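Clultport Football Archive – Frequently Asked Questions

The archive holds player records, match programs and club minutes from the town's amateur and semi-professional soccer teams.
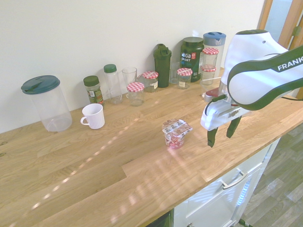
Most requests we get are from families looking for a grandfather or great-uncle who played. Please read through the answers below before writing to us, as they cover most of what people ask.

What does the archive cover?

Players who appeared in at least one competitive match for Clultport, Purba Athletic or Gevosmont Rovers. There are 1328 player entries at present. Reserve and youth appearances are listed only where a team sheet survives.

My relative played for Clultport but isn't listed. Why?

The usual reason is spelling. Newspapers of the period printed names as the reporter heard them, and a player might appear three different ways in one season. Try searching by surname only, then by first initial. If that fails, he may have played only in friendlies, which we do not index.

Some players also appeared under a false name, mostly men who were registered with another club. Where we know the real name, both are given in the entry.

What is in a typical entry?

Full name, position, seasons played, appearances and goals. Place of birth and previous clubs are added when we have them. For Rovers players before the move to the Mill Lane ground, goals are often missing – the club kept a record of results and lineups but not scorers.

Do you have photographs?

Team photographs exist for 11 seasons. Very few are captioned, and we don't put a name to a face without a second source.

Can I get a copy of a match program?

Yes. We hold 1640 programs, and scans can be requested by email. Give the opponent and the season if you can. Each request is limited to 6 programs. Originals do not leave the building.

Why do your appearance totals differ from the Purba club history?

The club history counts abandoned matches and we don't. It also includes the Drimix Cup, a preseason tournament we treat as a set of friendlies. Neither method is wrong, but the figures can't be mixed.

I found a mistake. Who do I tell?

Send corrections to Kurniawati Nair, who maintains the player index. Include where your information comes from, such as a newspaper cutting, letter or registration form. Family memory is welcome too and will be marked as such in the notes.

Do you accept donations of material?

Yes, if it relates to one of the three clubs. Please write to Wulan Sinaga before mailing anything. We can scan items and return them. Medals and shirts are outside what we can store.

When is the index updated?

Twice a year, with the main update in November. Corrections received after that go into the spring update.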